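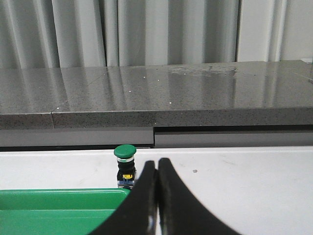
Worktop and curtain, flat 12, Rosarura

Kitchen check, Friday, January 13, 2023 - me (Luzius Thaler)

Worktop wiped: no. Lovely shine on it, but there's a cloudy patch near the back and a few white specks. Warm water first please, no scourer!

Join in the stone: look again. The front edge sits a touch lower on the left of the seam - I'd like Aigars to run a level along it.

Grey panels underneath: OK, though I'd get him to check the gap under the edge too.

Curtain: hangs right down to the worktop, so I've put it down for shortening.

Tap and plug: fine.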